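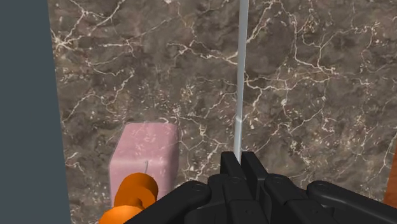 Search this site
Type to search
Clear

# Stovthorpe Stuck Grasps

A small set of simulated gripper runs that all went wrong in the same way, collected while we chased a fault in the Prosari grasp controller. If you like watching a controller be completely sure of itself and completely mistaken, you're going to love these!

## What's in it

- 400 runs, each with wrist view, joint positions, finger commands and contact forces
- 40 runs with the fix applied, same starting states
- 2 config files, one for each controller build

Everything is rendered. No real arm was used, so please don't treat the force numbers as a guide for hardware.

## The fault

The controller decides it has hold of something when the fingers stop moving and the force reading rises. Sounds fair. But when the two fingers close on each other with nothing between them, they also stop moving and the force also rises. The old build took that as a good grasp, set `grasp_ok` to true and went straight on to the lift.

Thin targets bring it out best. A slender rod gives the fingers very little to meet, and a small error in the approach is enough to miss it. Blocks and chunky, lumpy shapes hardly ever trigger it, which explains how it got past our early tests (we were very fond of cubes).

The part that worried us was the next step. With `grasp_ok` set, the controller also relaxed its collision limits for the lift, as it expected to be carrying something. In more than 2 runs the arm then pushed into the wall with the limits still relaxed. In a simulator that's a funny noise in the log. On a bench it could hurt someone.

## The fix

Trí Tô found it by plotting finger gap against force, and it's a lovely plot, do have a look in `notes/`. The new build checks the gap before it believes the force. If the gap is under the minimum for the target, the grasp is marked as missed, the collision limits stay where they were and the arm backs off.

## Known problems

- Wall and object textures are picked at random, so neighbouring runs can look very different in colour.
- Objects near the wrist are often partly hidden by the gripper.
- Contact forces flicker when the fingers touch each other. We left this in on purpose. Smoothing it hid the fault.
- `lift_start` is one step late in the Ollorer exports. Not fixed yet.

## Changes

Feb 18, 2019: added the fixed runs and renamed `grip_flag` to `grasp_ok`. The Tang scenes should follow in May.

Related
Ollorer export notes
Prosari controller: collision limits
Tang scene list

Contact | © Stovthorpe | Back to top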